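This site uses cookies to remember your preferences and improve your visit. Accept all | Manage settings

February, late

Moved desks again. That makes three homes since I started, if you count the month beside the printer, and I do, because my lungs do. Shufen sent the new seating plan at 9 and by 10 everyone had found something wrong with it. I kept quiet and packed my mug.

The new spot is under the high part of the ceiling, with the long beams running across it like somebody had a chapel in mind and then ran out of money for pews. Very grand. I spent most of the morning with my head tipped back, which Baoshan took for deep thought and respected. 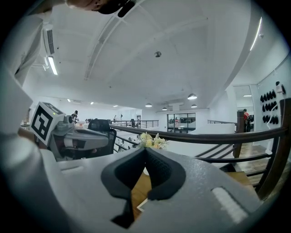 The air conditioner is the real landlord on this side. It sits high on the wall over the tube light, and Hanyu says you learn its moods. She has a cardigan for each one. Xuelian would like it off, Štěpánka would like it on, and the two of them have been terribly polite about this for five weeks - I give it one more.

I do like the hanging lamps, the silver ones. They make the far end look like a café where you'd be charged too much for soup. My own corner gets the tube, so I look like a man awaiting test results.

The desk is decent wood, light brown, and by noon I had put a ring on it with my tea. Rubbed at it with a sleeve. Now it's a bigger ring, only fainter, and I have parked the Fatik folder on top until I'm moved again.

The chair I brought with me. Some things you don't leave to a seating plan.

Home by 7. Ate standing up. Must ask Shufen about a drawer.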